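Rarville Families Social Club
Minutes of the end-of-year meeting, 18 December 2024

Taken by me, Nazanin, on the back of a colouring sheet and typed up once the kids were in bed.

Present: Aparecida Miranda (chair), Yiran Shao, Haiyan Guo, me. Apologies from Kaiwen Jia, whose youngest has an ear infection, poor little thing.

1. Last minutes
We read through the November minutes. Haiyan pointed out that I'd spelled Nutlow three different ways. Fixed now, sorry! Otherwise accepted.

2. The farm park day
Everybody agreed Nutlow Farm Park was a winner, even with the wind. My two are still talking about the tractor ride, and Yiran's mum has asked to come next time (she'd be very welcome, she brings dumplings). The grumbles were the same ones we all had on the day: one set of toilets, a very long queue for chips, and the toddler area shut until after lunch. Aparecida will write them a friendly email about the toddler area.

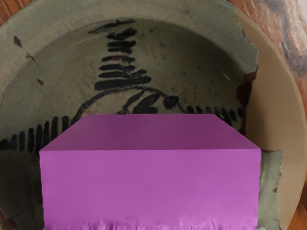
Magenta block, seen from slightly above.

3. Money
We have $400 in the kitty after paying for the minibus. Yiran wants to keep $300 of that back for the summer trip and spend the rest on subsidised tickets, and we were all happy with that. I still owe for two ice creams and have promised to pay up.

4. Where to next
This took most of the evening. Haiyan is keen on Drirketti, the indoor water park, as you can't be rained on and there's a proper baby pool. Aparecida went last year with her sister's family and found it very loud but otherwise lovely. I put in a word for the Kuster steam railway — my favourite day out as a kid, and you can take your own picnic on board. Yiran was worried about prams on the old carriages, which is fair enough.

We voted and it came out even, so Kaiwen gets the deciding vote when he's had some sleep. 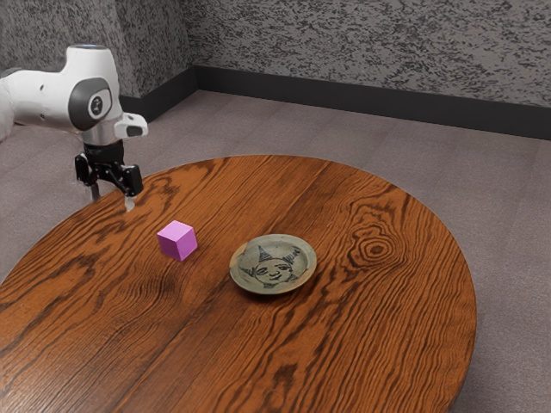

5. Transport
The minibus seats 21, and we filled it last time. If more families sign up we'll need cars as well. Haiyan can take three extra in hers provided somebody lends her a booster seat. Please label your boosters! We came home from Nutlow with one too many and it's been living in my hallway ever since.

6. Any other business
Yiran asked whether we could do something for the grandparents, maybe a garden visit with a decent tearoom. General enthusiasm, especially for the tearoom. She'll ring a few places in the new year and find out who does group bookings

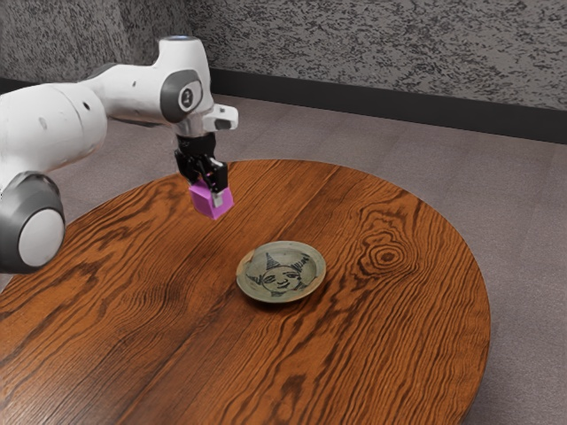

and whether they'd mind a handful of small children tearing about the lawn. I said I'd help with the ringing if she makes me a list.

Aparecida reminded us the padlock code for the storage cupboard is now 3734, and would whoever has the big picnic rug please put it back in there. It was me. I'll wash it first.

We finished up with mince pies and the last of Haiyan's shortbread. Next meeting at Yiran's place, date to follow once Kaiwen has voted.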